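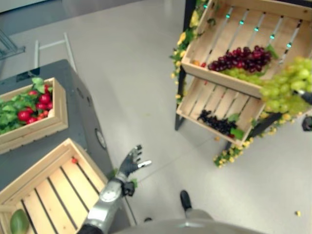 4. Filling and dressing the two-tier rack

Guides > Produce Displays > Surnby Rack > Set-up

Previous section | Next section | Parts list | Care | Contact

Complete section 3 (assembling the black metal frame) before you start. The crates go in empty and are filled in place.

4.1 Seating the crates

1. Stand the frame on a level floor. Leave enough room in front for a customer to bend down to the lower crate.
2. Slide the lower wooden crate in first, with its low side toward the front.
3. Lift the upper crate over the front rail and lower it until it slants at the same angle as the one below.
4. Press down on the front edge of each crate. If a crate rocks, take it out and turn it end for end.

CAUTION: Do not lean on the upper crate or use the frame as a step.

4.2 Loading grapes

1. Sort the bunches by color before loading.
2. Lay dark red and pale green bunches in the upper crate, with the red toward the back.
3. Put dark purple bunches in the lower crate. A green leaf laid beside the fruit is enough trim.
4. Place each bunch with its stem uphill.
5. Check the front and sides. Any bunch that hangs over the edge should be moved back in before opening.

NOTE: Grapes bruise under their own weight. Keep to a single layer and refill during the day.

4.3 Garland

The yellow-flowered garland is artificial and is packed separately (part 2214).

1. Start at the foot of the left upright and wind upward. Keep the turns open so the metal shows between them.
2. Tuck the loose end behind the upper crate.
3. Run the second strand along the base at the lower right.

CAUTION: A strand that reaches the floor can catch a foot or a cart wheel. Keep it tight against the base on the aisle side.

4.4 Side table and loose crates

1. Set mixed vegetables in a wooden crate on the table, leafy greens behind and tomatoes at the front.
2. Keep the larger slatted pine crate on the floor below for stock that is being moved.
3. Check the corners of the slatted crate at closing. Single fruits and berries are easily missed there.

NOTE: Wipe the crates with a damp cloth. Do not soak them. Let them dry out of the frame overnight.

For replacement crates, write to Godfrey Makori at the Skeltton parts counter and quote the number stamped on the frame foot.

Surnby Display Fittings, 42 Workneh Road, Skeltton | Contact us | © Surnby | Back to top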